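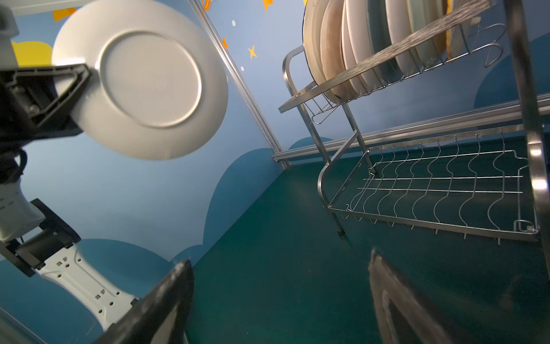

*A white plate and a two-tier dish rack. Whose are they, and who bought them?*

# How to divide up a shared house when someone moves out

Updated 1/30/26

Most guides to leaving a shared house are about the deposit. The deposit is the easy part, as there's a scheme and a form for it, and a person at the letting agent who has stopped answering emails. Harder is the stuff. Three or four adults live together for a few years, buy things in various combinations, lose every receipt, and then have to work out who gets the toaster.

I've moved out of four of these houses and been left behind in two. The method below comes mostly from the last one, on Kemonby Road, where we got through the whole business in one evening and are still on speaking terms.

## Before you start

You'll need:

- everyone who lives there, in the same room, for one evening
- a pad of sticky notes in a different colour per person
- one spare colour for "nobody knows"
- a shared spreadsheet, or a big sheet of paper if one of you is funny about spreadsheets
- something to eat

Do it at least a month before the first person leaves. We left it to the last weekend in my previous house, and two people did their bargaining by text message from the front seat of a hired van.

If someone can't make it, let them name a stand-in. Don't let them "join by phone". They'll be propped against the fruit bowl asking you to point them at the bookcase.

## Step 1: Sticker what's clearly yours

Everyone goes round the house with their own colour and marks anything they brought with them or paid for alone. Leave out your own bedroom unless something in it wandered in from elsewhere. (Check under the bed. There's a chair in every shared house that has ended up holding somebody's clothes.)

Give this twenty minutes and do it without talking. If two colours land on one thing, leave both on and walk away.

## Step 2: Mark what belongs to the landlord

Dig out the inventory from when you moved in and go through it line by line. Ours came from Primmont, our letting agent, and listed a "decorative lamp" that none of us had ever seen and left out the washing machine altogether.

Anything on the inventory stays, however much you've come to love it. Anything on the inventory that has gone missing gets written down now, while there's still time to look in the shed. If you replaced a landlord's item because it broke, find out whether you agreed this with the agent. If you did, you may be able to take yours with you once they put something else in. If you didn't, you have probably given your landlord a kettle.

## Step 3: List what you bought together

Now for the spare colour. Put down what each item is, what it cost if anyone remembers, and who chipped in. Search your bank app for the month you moved in, which is when most of it will have been bought, in a panic, on one Saturday.

Then put a price on each thing, and use what it would fetch second-hand today. Look it up on a selling site and take something from the middle of what people are asking. Nobody enjoys this part. Our television came out at £40, which hurt the person who had researched it.

Small kitchen things don't get individual prices. Lump them into boxes: pans, cutlery, crockery, baking tins, the drawer with the batteries in. Give each box one price and treat it as a single item. You can break up a set of plates if you all want to, but you'll each end up with too few to have people round and too many to throw out.

## Step 4: Take turns

Draw straws for the order. The first person picks one shared item and its price goes against their name. Then the next person goes. When you reach the last person, they pick twice and you come back up the line the other way, like choosing teams at school but with an air fryer.

You can pass. Passing is fine and saves money. Three passes in a row from everyone means what's left is going to the charity shop, and you can stop.

Some things to agree before the first pick:

1. Swaps are allowed, but only once all the picking is done.
2. No picking something because another person wants it. You'll know if you've done this.
3. Anyone staying in the house can pick as normal. They don't get first refusal on the sofa just by being near it.

About the sofa. Ours was called Simon, for reasons that had been lost by the time I moved in, and it was the only thing we argued over. Adalberto Sampaio wanted it, I wanted it, and both of us had measured our new front doors. If you get stuck like this, each write down the most you'd pay into the pot, fold the paper, and open them together. The higher number gets it. Adalberto beat me by £17 and then couldn't get it up his stairs.

## Step 5: Settle up

Add up what each person took. Work out what an equal share would be, which is the total divided by the number of people who paid in. Anyone who took more than their share pays the difference to those who took less.

If people paid in unequal amounts, adjust for it, but only on the big things. Life is short and the colander was cheap. Set a deadline for the payments as well. We said 9 days and meant it, and the one late payer was me.

Keep this money well away from the deposit. Ours was £3557, held in one lump, and it was very tempting to say "we'll sort it out when that comes through". It came through in July. By then one of us had changed banks and another had changed continents.

## Step 6: Write it down and send it round

One message, everyone copied in, with who has what, who owes whom, and the date each thing will be collected. Ask each person to reply with a yes. A thumbs up counts.

Put a collection date on everything. Without one, you'll be storing an exercise bike for a person you no longer live with – possibly for as long as you did live with them.

## Things that don't fit anywhere

**Plants.** They go to whoever has been watering them. If you have to ask who that is, it wasn't you.

**Pets.** Don't use the turn-taking method. Have this talk separately and well before the rest.

**Subscriptions.** Change the passwords the day people leave and say you're going to.

**Things left by people who moved out before you.** We had a box marked MacLeish in the hall cupboard. None of us had lived with a MacLeish. Try to get in touch through the agent, keep a note of when you tried, and leave it with whoever is staying on. I'm told it's still there.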